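The Case for One Deep Bin

I have been organizing other people's storage rooms for long enough to have an opinion about bins, and mine is not popular. Most places own too many small ones. They should own one deep metal bin, keep it low, and let things pile up in it until somebody has time.

The usual advice goes the other way. Buy a set of clear boxes, label each one, give every item a home. I followed it for years. In July I helped Roxana Ríos set up the back room of her repair shop, Prilluvlow, with a wall of small drawers. We put in a drawer for hinges, a drawer for hose ends, a drawer for the caps that come off chair legs. It looked very good. When I went back, four of the drawers were doing all the work and the rest held whatever had been in somebody's hand at closing time. The labels were still neat. You just couldn't believe them.

A label is a promise to keep putting the same thing in the same place. Some people can keep that promise. Roxana can, on a slow day. On a busy day she has a customer at the counter and a box of returns on the floor, and the returns go in the nearest open drawer. I would do the same.

A deep bin makes no promise. It holds things that haven't been sorted, and everybody who looks at it knows that. You can drop something in without reading anything. You can also see from the doorway whether it is getting full, and a drawer will never tell you that.

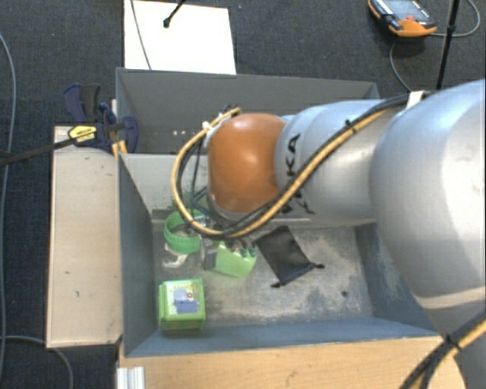
The bin in use, with most of the contents over on the left. The floor of it has seen some wear.

I like a bin with scratches. A scuffed wall and a worn metal floor don't bother me, and I would take them over a plastic tub that splits at the corner the first winter. Paint can be touched up if you care about paint. Hernán Condori, who buys used shop fixtures and has sold me a few, tells customers to check the rim and ignore the rest. I think he's right about the rim. You lean on it and drag things over it, and a bad edge will catch a sleeve.

There are fair objections. The first is that small things sink. They do, and anything smaller than a battery should go in a jar. The second is that a deep bin is hard on the back. Set it on something so that you aren't reaching down to your ankles, and don't fill it to the top. The third is the one I take seriously: a bin that never gets emptied is a trash can with better manners. I've seen that too. One garage I worked on had a bin nobody had been to the bottom of since the owner moved in, and the bottom layer was mostly packaging.

So the bin needs a day. Mine is Saturday morning, before coffee — after coffee I find other things to do. I start on whichever side is fuller and work across. Things I know go straight to the shelf. Things I don't know go back in once. If I still don't know the next week, they leave the house.

That takes me less time than keeping up a wall of drawers ever did, and I don't miss the label maker. Roxana has kept her four good drawers and taken out the others. Where they used to be there is a bin, and she says she still hates the look of it.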